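Skodetham Picking Cell: Pre-run Checklist and Comments

Cell: bin picking, front compartment
Checked by: Jerome Lacson
When: Thursday, before the morning run
Next check due: start of next week, or after any collision stop

Mark each item OK, Watch or Fix. Put the reason in the comment. If an item is marked Fix, do not start recording until it has been cleared and initialled.

1. Area and access

1.1 Floor clear inside the marked line. OK.
1.2 Emergency stop pressed and reset, both buttons. OK. The one by the door is stiff but latches.
1.3 Gate switch stops the arm. OK. Tested in slow mode only.
1.4 Second person told that a run is starting. OK.
1.5 Controller warnings read and cleared. Watch. One old battery warning comes back after each restart. Reported to Berge, no reply yet.

2. Arm and cables

2.1 Arm goes to home position without a jerk. OK.
2.2 Cable loop at the wrist free to move through full rotation. Watch. The yellow cable has a tight loop there. Turned the wrist both ways by hand control and nothing pulled, but do not add anything else to that bundle.
2.3 Cable ties present and not cutting in. OK.
2.4 Air hoses to the gripper seated in their fittings. OK. Listened for leaks with the compressor on. Please do this before the vacuum pump next door is started or you will not hear anything.
2.5 Flange bolts checked with the torque key. OK. Key goes back in the Ellasar case, third drawer. It was on the windowsill again.

3. Gripper

3.1 Fingers open and close fully, 3 cycles. OK.
3.2 Fingertips clean and square. Watch. Left tip has some wear on the pad side. Still grips the test block. Spare pair ordered from Flernport.
3.3 Closing force set to the value on the cell sheet. OK. Was one step too high at start of check, put back. If you change it for a hard object, write it in the log, otherwise the grasps from that hour get labelled with the wrong force and have to be thrown out.
3.4 Fingertip clearance to bin floor. OK. Checked in all corners with the feeler card.

4. Bin and clamps

4.1 Clamps tight. OK. Nipped up the bar clamp by a quarter turn. The bin should not shift when pushed by hand from the front.
4.2 Bin position matches the calibration marks. OK.
4.3 Floor of bin free of grit and bits of tape. OK after wiping.
4.4 Reflections on the bin floor. Watch. The worn metal shines in the lower middle and the depth reading drops out when the blinds are open. Keep the blinds down all day, also when it is cloudy. A matt floor sheet would be better. Asked for one in February.
4.5 Tape and painted edges flat, nothing for a finger to catch on. OK.

5. Objects in the bin

5.1 Objects come from the current set only. OK. Toy set B.
5.2 No cracked or sharp plastic. OK. One car with a broken axle taken out and binned.
5.3 Objects placed by tipping from the tray, not by hand. OK. Hand placing gives tidy layouts and the model learns those.
5.4 Mix of shapes in reach. OK. The red-orange shovel and the purple animal are touching, which is a useful case. The teal-blue block is leaning on the right wall and may need an angled approach, so leave it for the arm to try before anyone moves it.

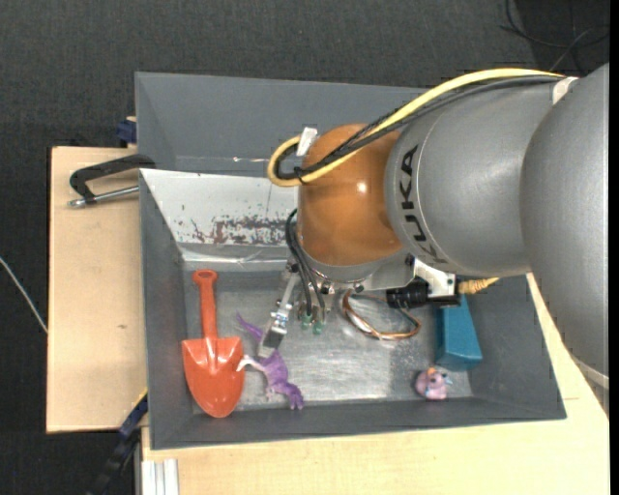
6. Recording

6.1 Free disk space enough for the session. OK.
6.2 Clock on the recording computer agrees with the controller. Fix, now cleared. It was 4 seconds out. Time service restarted, checked again after ten minutes, no drift. JL
6.3 Trial counter carries on from the last session. OK. Starts at 1035.
6.4 Failed grasps are being saved as well as good ones. OK. Please leave this switched on. Two sessions last month had only successes in them and could not be used for training.
6.5 Tray re-tipped after every 48 attempts, or sooner if everything left is against a wall. OK, operator reminded.

7. Result

Cell released for recording at normal speed. Open points are 1.5, 2.2, 3.2 and 4.4. Look at 2.2 again at the midday break and write down if the loop has moved.

Signed: J. Lacson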